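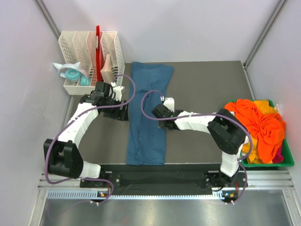 Stehsammler auf dem Schreibtisch: was sie können und was nicht

In fast jedem Ordnungsratgeber steht, man brauche nur den richtigen Stehsammler, dann bleibe die Tischplatte frei. Ich habe da meine Zweifel. Ein Kunststoffsammler mit vier Fächern nimmt auf, was senkrecht stehen kann: Mappen, Hefte, ein Buch. Alles andere landet obendrauf oder daneben, bei mir vor allem Kopfhörer und Stoff.

Kopfhörer

Der beliebte Tipp lautet, den Bügel einfach über die Trennwände zu legen. Geht, solange man die Fächer darunter selten braucht. Wer täglich an die Mappen muss, hebt die Kopfhörer täglich herunter und legt sie irgendwann nicht mehr zurück. Modelle mit Katzenohren sind besonders sperrig, weil die Ohren seitlich überstehen und man beim Vorbeigreifen daran hängen bleibt. Ein Haken unter der Tischkante ist mir lieber. Der Klebehaken von Halodora hielt bei mir 3 Wochen, seitdem ist einer angeschraubt.

Dünne Mappen

Eine einzelne dünne Mappe steht nur gerade, wenn das Fach eng ist. In breiten Fächern rutscht sie unten weg und wellt sich mit der Zeit. Das Etikett gehört an die schmale Kante und möglichst weit nach oben, sonst verschwindet es hinter der Seitenwand. Ob man dafür die teuren Etiketten von Prindura braucht? Ich beschrifte Malerkrepp mit Bleistift.

Bücher

Ein Buch allein im letzten Fach kippt schräg. Auf Dauer tut das dem Rücken nicht gut, vor allem bei dicken Bänden. Entweder ein zweites danebenstellen oder das Buch ins Regal räumen. Mein Skizzenbuch wiegt 830 Gramm und hat im Stehsammler nichts verloren, da biegt sich die Trennwand.

Stoff auf der Arbeitsfläche

Lange Stoffstücke werden gern längs zu einem schmalen Streifen gefaltet. Sieht ordentlich aus, nur bleiben die Falten, wenn der Streifen so liegen bleibt, und am breiteren Ende fächert er ohnehin wieder auf. Vor dem Falten glatt streichen, die Lagen an einer Seite bündig legen, danach von einem Ende her locker aufrollen. Über die Tischkante hängen sollte nichts, man zieht es mit dem Ärmel herunter.

Löcher in den Seitenwänden

Gelochte Wände werden als luftig verkauft. Papier braucht keine Luft. Staub sammelt sich in den Öffnungen trotzdem, und mit dem Lappen kommt man schlecht hinein. Ein trockener Pinsel geht besser, oder man duscht das leere Teil einmal lauwarm ab und lässt es kopfüber abtropfen.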